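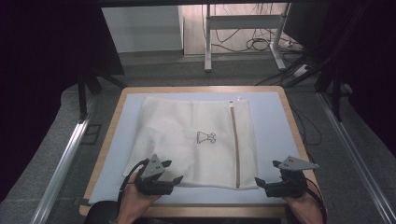 *Table 3, mesh laundry bag on the mat, both hand-held grippers in use.*

Larnport opened its gripper workshop to visitors for one afternoon in May. I spent most of it at the bag-handling cell, where Ye-ji Joo looks after the hardware. The cell is simple: a wooden table with a pale blue-gray mat, aluminum rails on both sides, and a pair of cabled grippers worked by hand. The Ginomby arm that will run the same task is kept in another building and was not on the tour.

Joo spent her talk on upkeep. Each gripper has a log sheet, and the linkage pivots are checked every 168 hours of use. She looks for side play first. A loose pivot lets one fingertip lead the other, and on thin mesh the leading tip pushes the fabric away before the pair closes. The older of her two Korkero sets had logged 325 hours and was on its second set of finger pads.

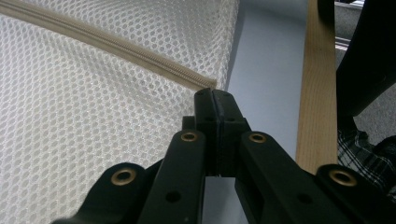 *Left gripper or right, the view is the same: fingertips closed, zipper end just ahead of them.*

Alignment is checked with the fingers shut. The tips should meet along one straight seam with no step at the top. If there is a step, the fingertip screws are backed off, the tips are squared against a flat bar and the screws are retightened. Pads come from Espinoza in strips and are cut on site. Joo replaces both sides together.

Cables get a pull test at the connector before each shift. She has recorded about 269 cable checks and three failures, all at the strain relief. The replacement part is longer and was due to be fitted the following week.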